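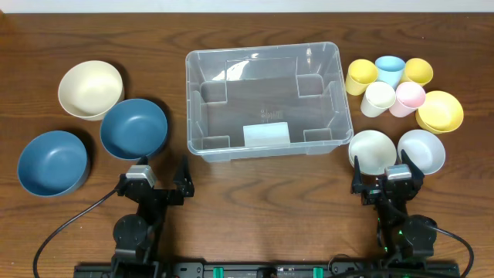 *Household Storage and Domestic Practice Group, Kirno*

### 4.2 Sorting before packing

Much of the advice literature holds that tableware should be grouped by size before it goes into a bin. Acheampong makes this the first step of the method; Jendness repeats it with little evidence of its own. We are not persuaded that the step does the work claimed for it.

**Figure 2.** Tabletop layout with larger bowls to the left, a clear plastic bin in the centre and smaller pastel pieces to the right.

The layout in Figure 2 follows the recommendation closely. Three large bowls, one cream and two slate blue, are kept apart from the cups, and the bin stands between the groups. It looks orderly. Whether it favours a better pack is another matter, as grouping by size says nothing about which pieces nest. Nor does it deal with colour, which householders in the Oris survey named as their usual way of sorting - a preference the size-first method ignores.

The bin raises a further doubt. Its walls are ribbed and its corners recessed, so the usable floor is probably smaller than the outer dimensions suggest. Published capacities seldom allow for this. Until they do, we would treat any claimed saving in space with caution.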